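Moving a Game Library from One Store to Another
By Effie Leckie

When the Bukance store announced that it will stop selling PC games in February, my first feeling was relief. I had 69 games there and I played maybe six of them. Then I looked at the list again in the evening and found Saarinen, a small farming game in which I had spent one whole winter. My save was there too, with the orchard and the half-finished mill, and I did not want to lose it.

Bukance has made an agreement with a bigger store, Juveck, so most of the games can be moved. You log in to both accounts, connect them, and wait. In my case the waiting took two days. The first list that came back showed fewer games than I own, and only after a second sync did the rest appear.
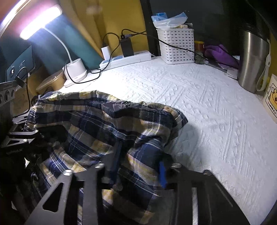 Do I have to pay again for a game that I already bought?
Games that are sold in both stores move without payment, and the add-ons come with them if the publisher has agreed to it. A game that Juveck does not sell stays in the old launcher, where you can download it until the store closes.

The saves are a different story. Juveck keeps them in the cloud in its own format, and Bukance keeps them in a folder on your disk, deep under the user profile. For Saarinen the conversion went well. For a racing game that I will not name it gave me an empty garage and the tutorial from the beginning. I had a copy of the folder, so I put the files back by hand, and on the second attempt the cars were there.

I asked Iona Semple, who writes the save tools at Flurasex, why this is so uneven. Her studio has moved three of its own games. She told me that each developer decides when the save is uploaded, and many old games do this only when you quit from the menu. If you close the window, or the computer goes to sleep, the cloud has yesterday's version — or nothing.
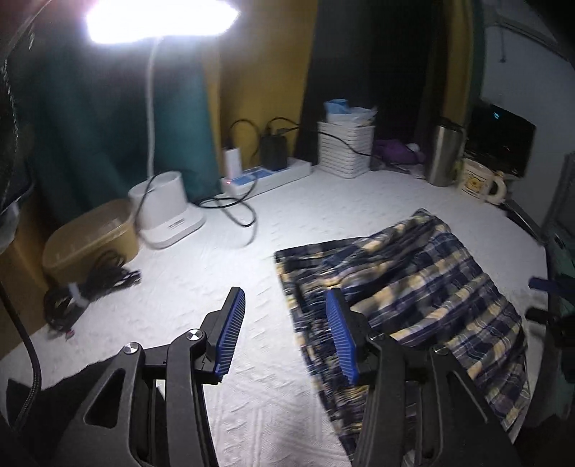 She also said that the size matters. Juveck allows 200 megabytes for one game, and my Saarinen folder was 619 because the game keeps every autosave since the first day. I deleted the oldest ones, going season by season, until it fit. It was a little sad work. I kept the first spring on a USB stick.

Achievements were moved in my account with the correct dates, except in two games where all of them now have the date of the transfer. I can live with this. The friends list did not move at all, and I had to write to people one by one and ask for their new names. Some of them have not played for years, but they answered, and with one of them I have now started a new farm.
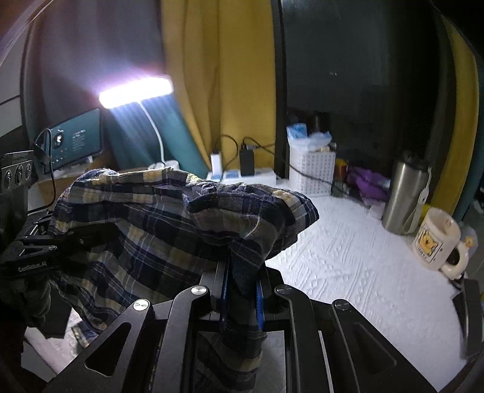 What happens to mods after the transfer?
They stay in the old game folder and the new launcher does not see them. Copy the mod folder before you uninstall anything, install the game from Juveck, start it once without mods, and then put them in a few at a time. Mods that were downloaded through the Bukance workshop need to be found again on the author's page.

The old launcher still sits on my desktop with four games in it. One is a puzzle game that cost me 900 loyalty points and that I never opened. I installed it last night.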